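参观 Drekora 示教实验室的记录

2018-02-27

这次参观是 Graham Holroyd 先生帮我联系的。他以前在 Saengthong 食品包装厂做设备,我们通过邮件认识,他说如果我对“人教机器人”这个题目有兴趣,应该去 Drekora 看一下。一月的时候我写了申请,他们很快回复,说每次最多接待一个小组。我的中文是在工作以后才学的,有些技术的词可能用得不准,请读者原谅。

实验室在一栋旧的厂房的二楼,没有电梯。从火车站走过去要过一座桥,桥的那边没有路牌,我走错了一次,所以迟到了十分钟。门口的登记表需要写公司名字和电话,然后给一张蓝色的访客卡。同组还有两位从 Gudora 来的工程师,他们做仓库的分拣,问题比我多得多。

上午先听介绍。负责接待的人讲了他们用的三种示教方法。第一种是用手直接拉着机械臂走,机械臂记住每一个关节的位置。这个方法很直观,但是人的手要出力,时间长了肩膀会疼,而且动作做出来比较慢。第二种是远程操作,人坐在一边移动主手,另一边的机械臂跟着动。我试了这一种,任务是把一个木块放到盘子里。看别人做觉得简单,自己做的时候,我总是估计错高度,木块两次掉在桌子上。接待的人说新手都是这样,一般练习半天以后会好很多。

第三种方法是我最想看的:人不碰机械臂,只是手里拿着夹爪,在桌子上把任务做一遍。他们把记录下来的动作以后交给机械臂去学。这样做的好处是采集的时候不需要机械臂在场,坏处是人的手腕太灵活,有些姿势机械臂做不到,这样的记录就要删掉。Gudora 的工程师问删掉多少,对方说这要看任务,也要看操作的人,没有给数字。

介绍以后我们到里面的房间看实际的工作。操作的位置旁边贴了一张规定,我抄下了几条:开始以前两个夹爪要回到起始的姿势;物品不能推出白板的范围;如果夹错了,不要停下来重新摆,要继续做完,再在表格里写上“有失误”。最后这一条我开始不太明白,后来听说有失误然后自己改正的记录也有用处,所以他们不希望操作的人随便中断。

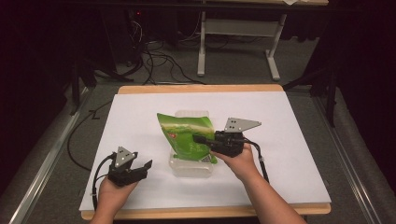
双手示教:右手的夹爪夹住绿色零食袋的边,左手的夹爪张开着。

包装袋这一类任务,接待的人说是他们觉得最麻烦的。硬的盒子每次形状一样,袋子不一样,夹一次就变一次形,表面又反光。透明的容器也不容易,人的眼睛看得清楚,相机有时候分不出边在哪里。所以他们要求同一个任务由不同的人来做,每个人的习惯不同,有人喜欢先夹角,有人喜欢夹中间。计划是一种物品采集2000次,操作的人每人每天最多做120次,超过了就换人,怕人累了以后动作变得随便。

我问他们怎么判断一次记录是好的还是不好的。回答是先用软件检查时间和轨迹有没有断开,然后由人看录像。看录像的工作很枯燥,他们自己也承认。软件的名字叫 Elis,界面是英文的,左边是列表,右边可以一帧一帧地放。我看了一小段,觉得速度调节的按钮太小,点了几次才点到。接待的人笑着说已经有很多人提过这个意见。

有一点和我想象的不同。我以为手持夹爪会很轻,拿到手里才知道,拿一会儿没有关系,连续做就会感觉到手腕的压力。另外线也会影响动作,转手腕的时候要注意不要让线绕住前臂。我问为什么不做成无线的,他们说试过,但是两只手的时间要对得很准,目前还是有线比较放心。

中午在楼下的食堂吃饭,面条很咸,汤可以免费加。Holroyd 先生也来了,他讲了在 Saengthong 的时候怎样调一台装袋机,为了一个吸盘的角度调了一个星期。他的看法是,这种示教的方法对品种多、数量少的生产线会有帮助,对只做一种产品的线,还是老办法便宜。Gudora 的两位不完全同意,他们认为仓库里物品换得太快,老办法根本来不及写程序。三个人讨论到咖啡都凉了,我主要是听。

下午的安排比较短,看了机械臂重放早先示教的动作。机械臂把一只软袋子放进盒子里,动作比人慢很多,在袋子上面停了一下才下去。一共看了五次,有四次放进去了,有一次袋子挂在盒子的边上。接待的人没有解释什么,只是在表格上记了一笔,然后做下一次。

给想去的人几点实用的信息。参观费是170元,包括午饭,要提前两个星期写邮件。房间里面可以拍照,但是不可以拍电脑的屏幕。地上有不少线,走路要小心,最好穿平底鞋。远程操作的体验每人只有十五分钟,如果想多试,可以在邮件里先说明。

我回来以后又写信问了两个问题,一个关于夹爪手指的材料,一个关于左手和右手的分工有没有固定的规定。收到回复以后我会补充在这一页的下面。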